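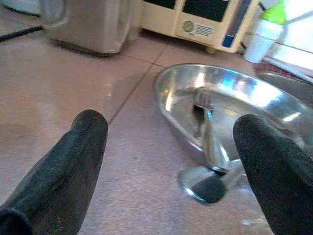 Arne Strobel wrote in to ask whether the Clindeck means fewer hours for whoever is on the sink, and could I please answer that before going on about motors. Fair enough, Arne! At Coven, where I've been using one, the hours on the rota are the same as they were. What has changed is what we do with them, and I'll get to that properly further down, because it hasn't all been to everyone's taste.

## Clindeck sorting arm with Peng fingers

First, what it is. The Clindeck is a small arm with two fingers that picks up cutlery and serving bits – ladles, spoons, chopsticks, that sort of thing – and puts them where you've told it they go. It doesn't wash anything. I say this in large letters to everyone who rings, and still people ask me how much water it uses. It sorts and it moves. The washing is done by you, or by your machine, the same as before.

The fingers are the Peng set, in black, with a dull, slightly fuzzy finish and rounded tips. They come in pairs and they're the bit that wears, so think of them like the blade on a peeler. There's a small camera at the wrist, just behind them, and that's how the arm sees what it's going for.

I'll be open about where I stand. I sell these through Clanimgate, and I also do mornings in the kitchen at Coven, so I have to live with whatever I've sold us. It keeps me careful about what I promise.

### What you get in the box

- The Clindeck arm and its base clamp
- One pair of Peng fingers, fitted
- The wrist camera, fitted
- Control box with a stop button on a long lead
- The setting-up booklet (the paper one, which is better than the one on the screen)

### The useful numbers

| | |
|---|---|
| Weight of arm | 9 kg |
| Heaviest thing it should lift | 500 g |
| Space to leave behind the base | 300 mm |
| Fingers | 2 |

The 500 g is for the thing being lifted and whatever is in it. A ladle on its own is no trouble. A ladle with soup still in the cup is another matter, and please don't try it with a full bowl, however light the bowl feels when you've got it in your own hand.

The 300 mm is the figure people ignore. Cables need somewhere to go, and if you've got appliances lined up along the back of your worktop as we have, measure before you order. Muchen Liao measured ours with a piece of string and a pencil, and it came out fine, but a tape measure would be my advice.

### What it's like working next to one

Right, back to Arne's question.

Before the arm, whoever had the sink did all of it. Tip out, rinse, wash, dry, sort, put away, and then do the sorting again when somebody had dropped the teaspoons in with the forks. It was a lonely sort of job and you finished with hands like prunes. Now the person at the sink washes and the arm does most of the sorting, and in the time that frees up we prep vegetables or go out front.

Some of us love that. Mingxuan Xiong didn't, at first. She'd always liked the sorting as her quiet part of the morning, radio on, no talking, and then she was being asked to go and chat to customers instead. We'd never thought to ask her! So we changed it round, and she now does the teaching of the arm, where you show it each new item and tell it where it lives. It's slow, calm work and she's much better at it than I am (I get impatient and jog the table).

If I were buying again I'd have that conversation before the box arrived. Ask each person which bits of the job they'd happily lose and which they'd rather keep. You'll hear things you weren't expecting, and the arm can be set to leave any item alone, so it's perfectly possible to keep a job for human hands just because somebody likes it.

There's also a new chore, and I'd be cheating you if I left it out. Somebody has to look after the thing. Wipe the fingers, clean the camera glass, check the clamp. We put it on the rota with a name against it, and it counts as work. Where I've seen these go wrong in other kitchens, it was being left to whoever was kindest.

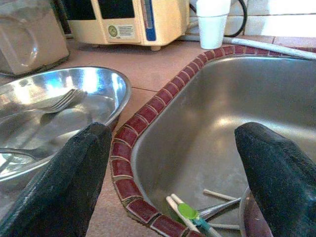

Clanimgate Kitchen Equipment, issue 9, p. 2

### What it's good at, and what it isn't

Single items in a bowl are the easy end of things. A ladle standing in a steel bowl, or a fork leaning on the rim, gives the fingers something sticking up to take hold of, and that's where I'd start when you're teaching it.

The bottom of a sink is harder. Chopsticks lying at angles, a little green plastic spoon crossing them, something long and shiny just above – you or I would scoop the lot without looking. The arm has to decide which one is on top, and it takes its time over it. I used to stand there muttering at it. These days I walk off and do something else, and I'd recommend the same to you.

Shiny steel under bright light is the other thing. Bowls throw back glare, and a basin does too, and the camera can be fooled about where an edge is. If your sink is next to a window, try the arm at eight in the morning and again in the afternoon before you settle on a spot. We moved our clamp because of it and were glad we had.

Glass I'd keep out of its way altogether. The makers say it can be taught, and maybe it can, but I do the glasses by hand and I sleep well.

### Setting up

1. Clear the worktop and clamp the base down. Get someone to help you lift.
2. Run the cables along the back, away from the sink.
3. Hang the stop button where the person washing up can reach it with a wet elbow. Try it a few times.
4. Teach it one thing. A ladle is good. Let it do that and nothing else until everyone on the shift has seen it.
5. Add forks and spoons next, and leave chopsticks till last.

Do switch it off at the control box before you wipe the fingers down. A damp cloth and ordinary washing-up liquid is all they want. No scouring pads, they roughen the surface and then bits stick to it.

### Questions I get on the phone

**Will it work with our own bowls and cutlery?**
Very likely. It learns the things you show it, so you don't need a matching set. Ours came from all over the place.

**Is it noisy?**
It hums. You can hear the radio over it. Aiguo Liang says it sounds like a fridge thinking, and I can't improve on that.

**Can one person keep an eye on it and do something else?**
Yes, as long as they're in the kitchen. I wouldn't leave it running in an empty room, and the booklet says the same.

**Do the staff need training?**
A morning is enough for using it. For teaching it new items, give one or two people a bit longer and let them make a mess of it in peace.

**What happens if it drops something?**
It stops and waits for somebody to press the button. You pick up the spoon, rinse it, put it back and off it goes. Mildly annoying in the lunch rush, I'll admit.

### Ordering and spares

Spare Peng fingers are sold by the pair, and I'd have a set in the drawer from the start. Orders placed before the end of May go out with the longer stop-button lead at no extra charge.

If you'd like to see one working before you decide, come to Coven at half past nine, when breakfast is over and the sink is full. Ask for Emerson Pimentel, and bring whoever does your washing-up along with you. They'll ask better questions than the person paying.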